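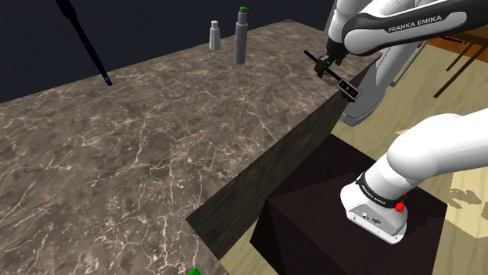
By Yaneth Condori
Business and Homes

Stone yard Mamani will close its cutting shop in Duminholm at the end of February and move the work to a larger building on the Sollgate road, the company said Saturday.

The yard sells granite, marble and quartz slabs for kitchens and bathrooms. All 27 people employed at the present site have been offered jobs at the new one, according to general manager Mohsin Bangash. Two have chosen to retire instead.

"We ran out of floor," Bangash said. "A full slab needs a crane, a saw table and a clear path between them. At the old place we were moving one job out of the way to get to the next."

The new building was a furniture warehouse until last spring. Mamani has signed a ten-year lease and is putting in a second bridge saw, a water recycling tank and a covered loading bay. Wet cutting keeps down the fine dust that comes off stone, and the shop will stop dry cutting indoors altogether once the move is complete.

Orders already placed will be finished at the old address. Customers whose countertops have been measured but not cut will get a call with a new installation date – in most cases a week later than planned. Deposits carry over and prices on signed quotes will not change.

The showroom on Duminholm's main street stays where it is. It will keep its regular hours through the move, but full slabs will be shown by appointment at the Sollgate road building. Bangash said buyers of veined stone should still plan on seeing their own slab before it is cut, as the pattern on a small sample can look very different across a whole counter.

The remnant rack is being cleared before the move. Mamani lists over 100 offcuts for sale, most of them large enough for a vanity top or a side table. They are sold as they are, and edge polishing costs extra. Buyers have to arrange their own transport.

The town has not yet received an application for the old shop, which stands on land zoned for light industry. Its owner, Cultska, said the building will be offered for rent in the spring. It did not give an asking price.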